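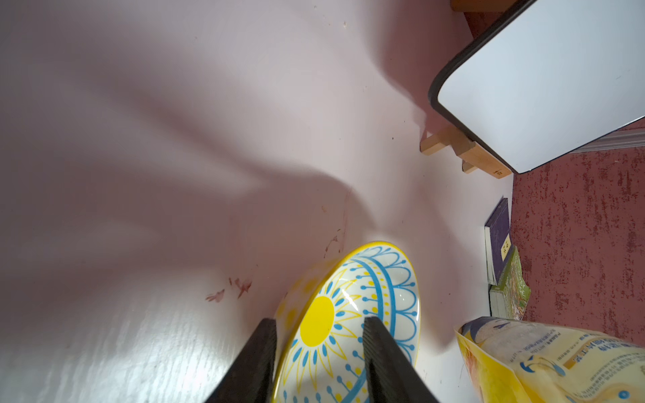 Crédit photo : Wael Ashour / projet Skillach

2 sept. 2024
Par Ningsih Raju

Quand j'ai choisi comme sujet le coin petit-déjeuner de la résidence Irthorpe, mon entourage a gentiment rigolé. Un coin petit-déjeuner, pour un rapport de projet ! Sauf que c'est l'endroit où on se croise le plus (et où on se dispute le plus), et que j'y ai passé presque tout le mois d'août sans m'ennuyer une minute. Ma question de départ tenait en une ligne : comment ranger la vaisselle et les céréales pour que quelqu'un qui arrive le matin, pas réveillé, trouve ce qu'il cherche et sache où le remettre ?

J'ai commencé par la vaisselle et je suis tombée amoureuse du bol jaune et bleu, celui avec le soleil. Je sais, ce n'est pas très scientifique. Mais un motif pareil, ça se repère de loin, et dans mes premiers entretiens plusieurs personnes parlaient de « leur » bol alors que toute la vaisselle est commune. La blanche unie, elle, n'intéresse personne, elle finit n'importe où. Du coup j'ai arrêté de classer par taille, comme je l'avais prévu dans mon avant-projet, et j'ai essayé de classer par usage : ce qui sert au petit-déjeuner reste ensemble, bols, cuillères et paquets ouverts compris.

Le budget était de 44 euros. J'en ai dépensé une bonne partie chez Ait Ali, en pinces et en bocaux, et j'ai regretté les bocaux dès la première semaine. Ils sont jolis, ils ferment bien, sauf qu'une fois les flocons versés dedans on perd la date, le mode de préparation et la liste des ingrédients. Jong-dae Cheon, qui partage mon étage, a mangé pendant trois jours du son d'avoine en croyant que c'était du muesli. J'ai donc ressorti les sachets d'origine et gardé les pinces. 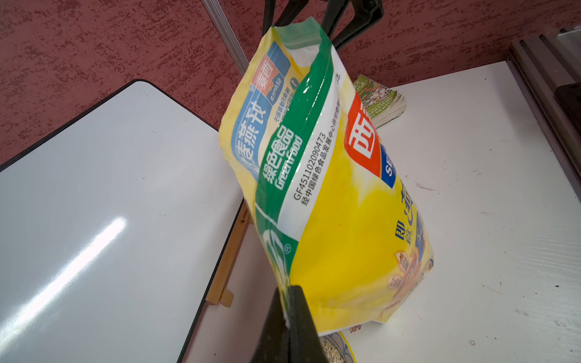
Garder les emballages, ça posait quand même un problème que je n'avais pas vu venir : chacun fait ses courses dans son coin, et les paquets ne sont pas tous lisibles par tout le monde. J'avais d'abord imaginé des étiquettes en français collées par-dessus, et puis j'ai changé d'avis en regardant comment les gens cherchent. Pour l'avoine instantanée, on ne lit pas, on vise le jaune ! Avec la bande verte « Green food » et le petit dessin de flocons vers le bas, même moi qui ne lis pas le chinois, je sais ce que je prends. Mon étiquette s'est donc réduite à un bout de papier attaché à la pince, avec un mot (« avoine », « riz soufflé », « thé ») et la date d'ouverture. Pour les sachets souples, je conseille aussi de chasser l'air et de rouler le haut avant de pincer, sinon ça bascule et on retrouve des flocons partout.

La portion, maintenant, parce qu'on me l'a demandée dix fois. J'ai retenu 30 g par bol, pesés avec la balance de la cuisine, et j'ai cherché une cuillère qui tombe juste. La grande cuillère à sauce fait l'affaire si on la remplit à ras. Ce n'est pas un conseil de nutrition, hein, c'est seulement pour que celui qui rachète ait une idée de ce qui part.

Restait à faire connaître les règles. J'avais préparé une affiche plastifiée, très propre, avec des flèches. Elle a tenu jusqu'au premier changement, c'est-à-dire pas longtemps. Je suis passée au tableau blanc, le petit à bord noir et coins arrondis, posé debout sur son chevalet en bois clair. On y écrit ce qui manque, on efface quand c'est racheté, et si une règle ne marche pas on la change sans tout réimprimer.
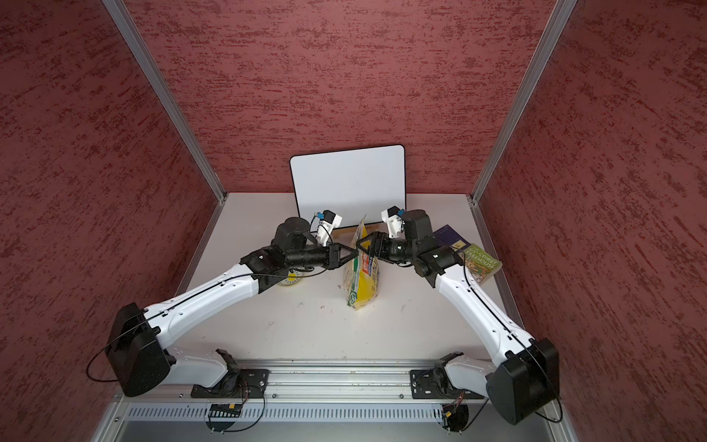

Pour Bakari Odera, un tableau ne remplace pas une habitude : selon lui, les gens rangent bien si la place de chaque chose se voit tout de suite, et les consignes écrites ne servent que les premiers jours. Il m'a conseillé de tester une semaine sans rien écrire du tout. Je l'ai fait, un peu vexée, et je dois reconnaître que les bols sont revenus à leur place. Les paquets, par contre, pas vraiment, et la liste des courses m'a manqué dès le deuxième matin.

Ma version finale garde donc le tableau pour les courses, les pinces avec leur papier pour les paquets, et rien du tout pour la vaisselle. Les bocaux servent maintenant pour les sachets de thé. Il me reste à voir si ça tient avec les nouveaux arrivants, et j'aimerais trouver une deuxième balance, la nôtre s'éteint toute seule au milieu de la pesée.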